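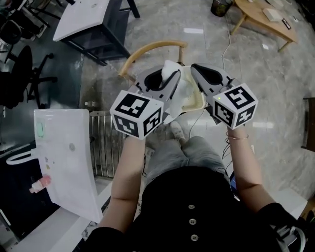
# Looking after the Neves pair

August 2, 2023

Welcome to the Neves page of the Gevwood workshop gallery! Neves is our name for the two hand-held grippers that go out to people's homes and come back again, usually with a bit of fluff in the jaws and a cable wound the wrong way. Plenty of you have asked how we set the pair up and what we do to keep it going, and Periklis Raptis has been after me since the start of July to write it down, so I've put on the kettle and here we are. It's a gallery page that has come out heavier on the words than on the gallery, and I hope you'll forgive me for that. I do like these grippers very much.

If you've borrowed Neves before, you'll know most of what follows. If your turn is coming up, please read at least the parts on the cubes and the cables. Those are the two places where a good afternoon can go sideways.

## Sitting down with them

We set up at a chair. You sit on one, and you put a second one in front of you with its seat facing your knees, and that second seat is your workbench. I used to do everything at a tall bench in the Tretau room and my shoulders were up by my ears the whole time. With a low seat in front of you, your elbows hang where they want to, and the grippers come down onto the work from above, the way they will for most of the jobs people do with them.

A shallow tray goes on the chair seat. Ours have been through a lot of tea and are no longer the color they were sold in, but a tray with a lip catches the small screws, and on a hard floor a small screw can travel an amazing distance. (The one from the left jaw went under a radiator at Radymyr's place and we got it back with a magnet on a string - very satisfying.)

Roll your sleeves up if they're loose. Bracelets and watches are fine as long as they don't knock against the body of the gripper when you turn your wrist. Give it a few turns before you start, and listen.

## The cubes on top

Each gripper carries a white cube printed with square black markers, and the cube is how the software knows where the gripper is and which way it's pointing. Everything else on Neves can be a bit shabby and we'll get by. The cubes have to be clean, square and tight.

Clean first. Use a dry, soft cloth and go lightly, from the middle of a face out toward the corners. Please don't use the lemon spray. We had one set of faces go shiny from it, and a shiny marker under a ceiling lamp turns into a white blob, and then the tracking drops out every time you tilt your hand toward the window. Radymyr Panasiuk printed us a fresh set on matte stock and they've been lovely ever since.

Next, check that no corner has begun to lift. Run a fingertip along every edge, including the back ones that you don't see when you're holding the thing. If a corner is up, don't press it down and hope. Peel the whole face off, clean away the old glue, and put on a new one from the envelope in the lid of the case. The faces are numbered on the back, and a number 2 has to go where a number 2 came off. A swapped face will let you carry on quite happily until you look at the results and find your left hand has been on the ceiling.

Last, hold the gripper body in one hand and try, gently, to twist the cube with the other. It shouldn't give at all. If it does, the screws are under the plate, and a quarter turn on each, going crosswise, is usually plenty. After that you must run the setup routine again, even if the movement was tiny. I know it's tedious! I've skipped it myself, and I had a whole morning to do over.

## Jaws and pads

The jaws are simple things and they wear the way shoes do, a little more on one side. Open each gripper all the way and look at the inner pads in good light. You want the dark surface even, with no polished patch at the tip. A polished patch means the pad has gone hard, and hard pads let go of things at the moment you'd most like them not to.

Wipe the pads with a damp cloth, let them dry with the jaws open, and then work them open and shut until the movement feels the same at both ends. We change pads after 500 grips or whenever someone complains, and I'm afraid the complaint generally comes first. New pads go on with the beveled side toward the tip. They'll fit the other way round too, and I wish they didn't.

For the try-out we start with a paper tissue. A tissue is cheap and forgiving, and it tells you a great deal. Pinch it by the middle, lift it, let it hang, and turn your wrist slowly each way. Good pads hold it with hardly any squeeze. Then pass it from one gripper to the other over the tray, and see whether it snags as the first jaw opens. A snag nearly always means a little burr on the edge of the jaw, and a few strokes with the fine file will take care of it. Do the other hand as well, even if the first one went beautifully. The left and right jaws have had quite different lives.

When the tissue goes well, move on to something with more body, like a folded washcloth, and then something stiff, like a clothespin. By then your hands will have warmed to it and you'll be able to feel a sticky hinge before you can see one.

## Cables

The cables run back along the forearm and down to your lap, and they need slack at the wrist and hardly any at the elbow. Leave a loop at the wrist that you could slip two fingers through. With less than that, the plug takes the strain each time you reach forward. With a lot more, the loop will find a chair arm and hook itself on, and you'll give the whole setup a tug you'll remember.

Keep power leads on the floor out from under the chair legs, please. We lost a good one to a chair leg in July, and the fault was maddening to find - everything was fine as long as the person sitting there didn't lean back. Periklis spent most of an evening on it, swapping parts in and out, until he got up to stretch and the light came on by itself.

Speaking of the light. There's a little green one, and before you begin you want it steady. If it's blinking, unplug, wait 60 seconds (really wait, go and look out of the window), and plug in again. If it still blinks after that, try the spare cable before you try anything else. I'd say the cable has been to blame in every case but one, and the one was a dead battery in the Skisteck box, which I had forgotten to charge.

## The setup routine

Once the cubes are tight and the light is steady, sit as you'll be sitting for the work. Put both grippers out in front of you, closed, tips pointing away, and hold them still until you hear the tone. Open both. Close both. Then move them slowly apart, as wide as your arms go comfortably, and back together until the tips touch over the middle of the tray.

The routine has 7 steps in all and the screen walks you through the rest. The only one people stumble on is the fifth, where you roll your wrists outward. Roll from the forearm and keep your elbows down. If you lift your elbows, the cubes end up hidden behind each other and you'll get the sad little double beep. Start that step again, you don't have to go back to the beginning.

If you shift your chair afterward, or somebody pulls the blinds down and the room goes dim, do it over. It only takes a few minutes, and it's nicer to do it then than at the end of the day when you've gone stiff.

## Packing up for the next person

Jaws closed, cubes covered with the cloth bags, cables in wide loose loops and never wrapped around the grippers. The left gripper goes in the left side of the case, handle toward the hinge. Used pads can go in the trash, but send me the old cube faces if you've changed any, as Radymyr likes to see how they've worn.

There's a notebook in the case pocket. Write down what you did, even if it was only a wipe and a tighten, and write down anything that felt odd. "Right one squeaks going downstairs" was a real entry and it led us straight to a loose hinge pin, so don't worry about sounding foolish.

Spare pads, faces and the longer cables are on the second shelf at Tretau, in the biscuit tin. If the tin is getting low, leave me a note on the lid and I'll order more from Skisteck with the next batch.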